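Bench notebook, September

Dye bath notes, madder on wool, continued from the sheet pinned by the sink.

Started at 7.40 in the morning and I am so pleased with how this lot is going. The skeins are the Wamance two-ply, scoured overnight and mordanted with alum at the usual strength. I weighed everything dry before scouring this time (learned that one in spring) so the percentages should mean something when I come back to them.

Bath A: 50 g wool, 50 g ground madder root, tap water.
Bath B: 50 g wool, 50 g ground madder root, tap water plus 2 g chalk.
Bath C: 50 g wool, 100 g madder, tap water plus 2 g chalk.

Everything went in cold and came up very slowly. The Zavis hotplate overshoots badly if you ask it for more than a nudge, so I turned it up a quarter mark, waited, turned it up again. Held at 60 for an hour and a half. Bath A crept up to 68 at one point while I was looking for the spare thermometer, and I do think it cost me a bit of clarity in the red. It's a lovely colour all the same, a sort of warm brick, but there's brown in it that B doesn't have.

Bath B! I could have stood there all morning. Chalk makes such a difference with our water, far more than I expected from the last round, and the skein came up a proper red with hardly any orange. I left it to cool in the pot and it went on deepening for a good while after the heat was off. Squeezed out gently, no wringing, hung on the rail over the drip tray.

Bath C is deeper again but not twice as deep, so doubling the root isn't a sensible use of root. Kept the liquor for an exhaust bath. The second dip gave a salmon pink which I like nearly as much as the first colour, and there may be a peach left in it after that. 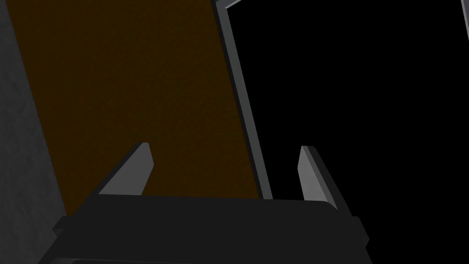

Purificación Cabello wrote in the margin of my draft that I ought to try B again with the root soaked overnight and the first soaking water poured off, as the yellows and browns come away early and the reds hang on. She also asked whether I'd rinsed before or after drying. After, for all three. She reckons letting the wool dry unrinsed for a few days before washing helps the colour hold, and she'd leave it a week if there's room on the rail.

So that's the next batch settled: root soaked overnight, first water thrown into a jar and kept (I want to see what it does by itself on a scrap), then the B recipe exactly as above.

Light test. I've wound a few turns of each red onto card, covered one half with foil and taped the lot to the inside of the south window. Same with the exhaust pink. The older cards from Erik's walnut trials are still up there and have barely shifted, which is cheering, though walnut is hardly a fair comparison.

Wash test. Small plaits, each with a strand of undyed white, in warm water with the plain soap. A bled a little into the white, B and C hardly at all. I think A simply wasn't rinsed well enough, so I'm doing it over before I blame the recipe.

Modifiers, quick dips from the leftovers of B:
- iron, the tiniest pinch: went to plum in under a minute, very handsome, much too easy to overdo
- vinegar: shifted towards orange, nice and bright
- washing soda: pinker, cooler, a touch harsh on the hand of the wool

I'd happily knit a whole jumper out of the iron one. Eren wants enough of it for a hat and a pair of mitts, so I'll need to work out the iron by weight instead of pinching it out of the tub.

Stock: root is down to the last bag and a bit. If we're going to dye the 3000 g for the blanket project in one colour, it needs to come out of a single order, well mixed, or the stripes will show where one bag ended and the next began. The big pot won't take all that wool with room to move either. Several pots, then, and alternate skeins in the knitting to blend them.

Still to do: label the wash plaits, descale the kettle, ask Erik where the second drip tray has gone, put root to soak tonight before locking up.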